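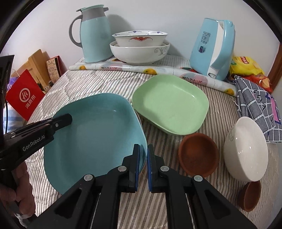
Erhan Türkmen wants it said first that the gripper is the cheap part, and that anyone who starts a budget there will be short of money by March. I've kept his complaint at the top of this article because he has made it to me so many times, and because after going through my own spreadsheets again I've come round to most of it.

Hand-held gripper budgeting (also called gripper kit planning, or just "the kit sheet" where I work) is the planning of money, parts and hours for collecting manipulation data with grippers that a person holds and moves, with a camera on the tool. I've written three of these sheets now, two of them badly, so please read this as an entry by someone who has paid for the mistakes!

Origins of the kit sheet

The format I use came out of a small project called Hido, which was all household work: dishes, bowls, kettles, bedding, bags, whatever people have at home. The first version had one line for hardware and one for wages. Brirkitik, who supplied our stands and cables, sent it back with a list of questions longer than the sheet itself (how many spare fingertips? who pays for storage? what happens when a cable goes?). The second version ran to 11 lines and that's still the shape of it.

Singles and pairs

The first real decision is whether you're buying for one hand or two. A single gripper will pick up a small bowl and put it down somewhere else, and for a lot of projects that's plenty. A big, deep dish is another matter, because you often want one gripper at each side of it, and then you need a pair for every operator. People like to buy singles and "upgrade later." I did this. The later units came from a different batch, and we spent a whole afternoon getting the two to agree on how wide open was.

If there's any chance of two-handed tasks, price the pair from day one and keep the serial numbers together on the sheet.

Consumables

Grip pads go first. Smooth, glossy dishes show up a tired pad very quickly, and you'll hear the operators grumbling before you see it in the data. After pads it's cables, then the small screws and pivot hardware. Karabulut sells a pad-and-pin bag which I reorder whenever the last one is opened, and I've stopped trying to be cleverer than that.

My consumables line on the last sheet was 700 dollars for the season. Erhan thought it was too low and he was right, although I'd like it on record that he also said that about the tea.

Props

Props hardly ever get their own line, and they should have one! Dishes, bowls and cutting boards are cheap one at a time, but you want variety in size, color and finish, and you want shapes that sit differently when they're tipped over or leaning on something. Secondhand shops are good for this. So is asking the operators what's in their own kitchens, if you agree beforehand who pays for breakages and write it down. Soft surfaces are worth planning too. A dish on a quilt tilts in ways that a dish on a table won't, so decide early which surfaces you want and put the bedding on the props line (ours ended up under "miscellaneous," where it was questioned twice).

Hours and storage

Labor is the biggest line on any sheet I've seen. Count setup and reset time as paid time. Resetting a crowded layout of dishes and packets can take longer than the task itself, and new operators need a slow first day to get used to moving things with two fingers. For recordings, we used Trimlow drives, one in use and one kept in another building. The last season came to 1491 recordings, and copying them all twice took more evenings than I had put down.

Leasing

Leasing makes sense for a short pilot. Read the wear clause before you sign, though, and ask straight out whether pads count as wear or as damage. Karabulut says wear. Another supplier told me damage, and I bought outright.

See also: Spare parts planning; Operator training; Data storage costs

Contact the editors | © Hido project pages | Back to top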